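**Kidby publishes good practice guide for recording hand work**

Muranham, 6 August 2025

Kidby has today released its first open guide for teams who record people's hands at work to teach robots. It runs to 36 pages, it's free, and we're delighted with it!

The guide covers consent, rest breaks, how tightly straps may be fastened and how loose cables should be kept clear of feet.

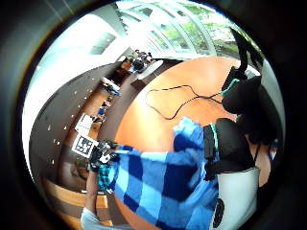

Wearers can stop a session at any point, with no reason asked. Tâm Quan, who led the drafting, read more than 100 comments from wearers and robot builders. "The wearers' notes were the best part," she said. "They changed our whole chapter on comfort."

Marker checks get their own chapter too, along with a short form to fill in before each recording. 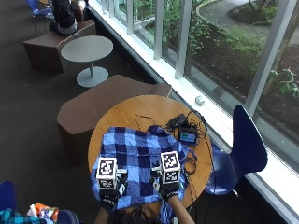 *Handling a checked cloth with sensor gloves and marker cubes.*

Comments on version 2 are open until March. Please send them to Lucimara Seixas at the Kidby office.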